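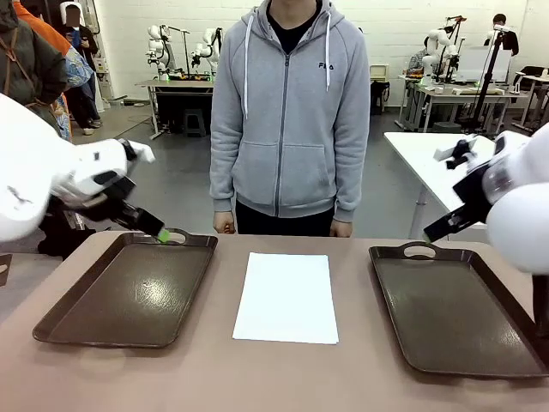 ## 6. Two-Tray Paper Exercise

This section applies to the Brollgate two-arm table system supplied by Plirnier. It covers the preparation of the table, the hand-over of paper by an attendant, and the checks required before an exercise is saved. Sections 4 and 5 (mounting and arm calibration) must be completed first.

The exercise requires one operator at the control station and one attendant at the table. A single person may not fill both roles.

### 6.1 Materials

- Two Daneson trays, dark brown, with a cut-out handle at each end
- Plain white paper, blank on both sides
- One dry lint-free cloth
- Exercise sheet 1001, supplied in the document folder

Trays with light scuffs may be used. Trays with a cracked rim or a broken handle must be replaced. Other trays of similar size may be registered by following the procedure in Appendix B.

### 6.2 Preparing the table

1. Set both arms to **Hold** at the control station and wait for the status line to read *Holding*.
2. Clear the table and wipe the surface with the dry cloth. Do not use cleaning sprays near the grippers.
3. Place one tray on each side of the table. A slight angle is acceptable, provided that the far handle of each tray can be reached by the gripper on that side.
4. Place one sheet of paper flat between the trays. Leave a strip of bare table on both sides of it.
5. Confirm that both trays are empty.
6. Ask the attendant to stand behind the table, facing the robot, with hands clear of the surface.

> **Caution:** Keep fingers away from the gripper pads at all times, including when the arms are in Hold. A gripper in Hold may still close if the operator releases the command lock.

> **Note:** Overhead lights may produce bright streaks on the trays. These do not need to be removed. If the system reports *Tray not found*, turn the tray a little and repeat the search.

### 6.3 Presenting the paper 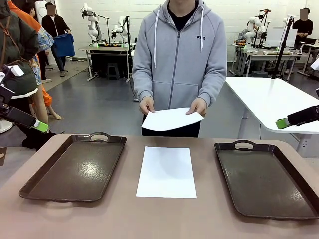 The attendant presents each additional sheet only after the operator has given a spoken signal. Sheets are presented one at a time, and the attendant should avoid sudden movements toward either arm. The sheet is held out at waist height by its two near corners, with the far edge allowed to tip down toward the table; a slight bend in the paper is normal. Both green fingertips remain above the level of the table during this step. If either one drops to the table surface, the operator must stop the exercise and return to Section 6.2.

The attendant continues as follows:

1. Hold the sheet still until the operator confirms that it has been registered.
2. Lower the sheet when instructed, either onto the table or into the tray named by the operator.
3. Let go of the sheet and move both hands back from the table.
4. Wait for the next signal.

Loose cuffs and hood strings should be kept clear of the grippers. Plirnier recommends that rings, watches, and bracelets be removed before work begins.

### 6.4 Naming the target tray

Left and right are always given from the robot's side of the table. The attendant faces the robot and will therefore see them reversed. New attendants often point to the wrong tray during their first exercises, and the operator should repeat the name of the tray aloud before continuing.
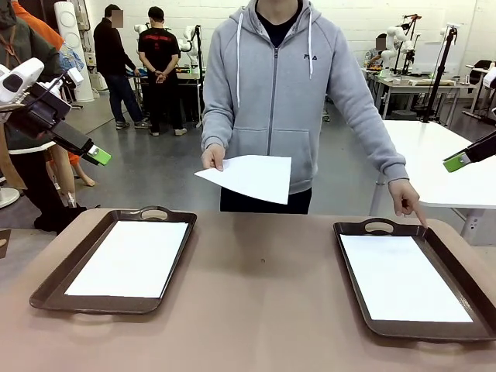 *Photo: Sofia Rebelo, Plirnier Technical Publications*

A tray may be pointed out by hand while a further sheet is held in the other. The pointing hand should stop short of the gripper's path, and the arms must stay in Hold until it has been withdrawn. Sheets already in the trays should lie flat. They need not be squared to the rim, but no corner may hang over a handle opening.

### 6.5 Checking the wrist camera view

Before an exercise is saved, the operator opens the wrist camera view for each arm and checks the following points:

- Both gripper fingers appear at the bottom of the view.
- The green pads are seated and all finger screws are in place.
- The nearer tray is visible, including both of its handles.

The view may also take in the floor and nearby equipment, and this has no effect on the exercise. Cables beside the table should be looped and kept off the work surface.

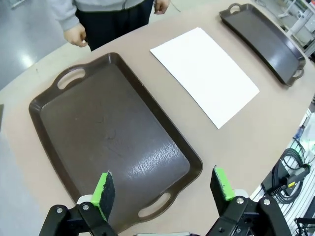
If a pad is loose or worn, end the session and replace it as described in Section 9. Pads are supplied in packs of 42 under the Antunes spare parts plan. Every pad should be replaced after 800 exercises — earlier if the black gripping surface has begun to lift.

### 6.6 Saving and closing

1. Select **Save exercise** and enter the names of the operator and the attendant.
2. Check that the number on the exercise sheet matches the number on the screen.
3. Return both arms to **Park**.
4. Remove the paper and stack the trays.

Unsaved exercises are kept on the control station for 72 hours and then deleted. Questions about this section may be sent to Armelle Lecomte, Customer Training, or to Yasuo Oshima for matters concerning spare parts.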